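Home Projects Working Groups Minutes Downloads Contact

This site uses cookies to remember your settings. By continuing to browse you accept their use. Accept Learn more

Jun 10, 2018
Posted by Necati Dursun, Recording Secretary

SIBIYA HANDLING PROJECT
GRIPPER COMPARISON WORKING GROUP
Minutes of the regular meeting, Lavville site

Present: Khanyisile Joubert (Chair), Necati Dursun (Recording Secretary), representatives of the Lavville bench team, the Jiltville software team and the Trendedbridge parts office.
Apologies: Jiltville purchasing.

1. Opening and previous minutes

The Chair opened the meeting and confirmed that a quorum was present. The minutes of the previous meeting were approved with one correction: under item 4, "right controller" should read "right gripper cable." The bench team presented its work with the hand-held grippers, and the pictures below were entered with its report.

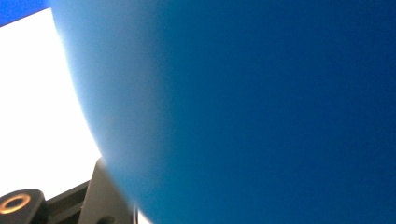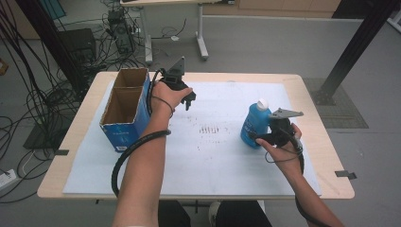 2. Report of the bench team

2.1 The bench team reported on the comparison of the two candidate finger sets, referred to in these minutes as Set A (short angular fingers) and Set B (long curved fingers). The number of recorded trials now stands at 239. All trials to date have been carried out by a seated operator with a gripper in each hand.

2.2 The task remains as agreed: an item is picked up, moved to the divided cardboard box, and placed in the compartment named on the trial card. The team asked whether a trial should be counted as complete when the item is in the correct compartment but has fallen over. After discussion it was agreed that such a trial is complete, and that the position of the item shall be entered in the remarks column.

2.3 Set A was reported to be easier to place between closely spaced items. Operators rated Set B higher for bottles and other rounded items, although two operators found that the longer fingers touched the box divider on the way down. The team does not consider the present results sufficient to recommend either set.

2.4 A total of 28 trials were set aside on review. In most of these, the log and the camera recording could not be matched. The remainder were stopped by the operator before the item was lifted. The Chair asked that stopped trials be kept in a separate file and not deleted. Agreed.

3. Cameras

3.1 The software team reviewed recordings from the gripper-mounted camera and the head-level camera. It noted that a large item held close to the gripper camera can fill most of the view, leaving little of the board or the box to work from. The bright white surface adds to the difficulty, as detail in the background is lost.

3.2 Two remedies were discussed. The first is to move the camera mount back along the gripper body. The second is to leave the mount where it is and lower the exposure. The bench team preferred the second, noting that a longer mount would change the balance of the tool and might affect the comparison. The software team did not object but asked that the change be made on both grippers on the same day.

3.3 It was agreed that exposure shall be fixed at the start of each session and recorded on the session sheet. Automatic exposure shall not be used for comparison trials.

3.4 The question of replacing the white foam board with a gray one was raised by the Trendedbridge representative. The Chair ruled that the board shall stay in use until the present series is finished. A gray board may be tested afterward.

4. Cables and controllers

4.1 The bench team asked for longer cables. Operators have reported a pull on the forearm when reaching for the far edge of the board. Trendedbridge can supply a lighter cable of the same type but could not confirm a delivery date at the meeting.

4.2 The software team reported that the revised controller program has been installed at Jiltville and will be copied to Lavville once the current series is closed. It corrects a delay in the reading of finger opening. The team was asked to state in writing whether earlier trials are affected. If they are, the figures in item 2.1 will be noted accordingly.

4.3 A request to try wireless controllers was not taken up. It may be brought again with a written estimate of cost.

5. Items used in trials

5.1 Members discussed whether the set of items is wide enough. Soft packets and flat cartons are not yet included. The Chair was in favor of adding both, but not in the middle of a series.

5.2 It was agreed that bottles shall be weighed before each session and the weight written on the session sheet.

6. Budget

The Trendedbridge parts office reported that spending on finger sets is within the approved amount. A second spare set of mounting plates was approved. No vote was required.

7. Actions

7.1 Bench team: finish the present series with fixed exposure and circulate the session sheets.
7.2 Software team: provide the written statement on the finger opening delay.
7.3 Trendedbridge: confirm price and delivery of the lighter cable.
7.4 N. Dursun: add the remarks column to the trial card and send the revised card to both sites.
7.5 K. Joubert: prepare a draft list of additional items for comment.

8. Other business

The Jiltville team asked that future meetings begin half an hour later to allow for travel. Agreed. The bench team requested a second chair of adjustable height for operators. The Chair asked that the request be sent to the site office in the usual way.

9. Next meeting

The next regular meeting will be held in September at Jiltville. Papers should reach the Recording Secretary one week beforehand. There being no further business, the Chair closed the meeting.

Minutes recorded by N. Dursun. Corrections should be sent in writing to the Recording Secretary before the next meeting.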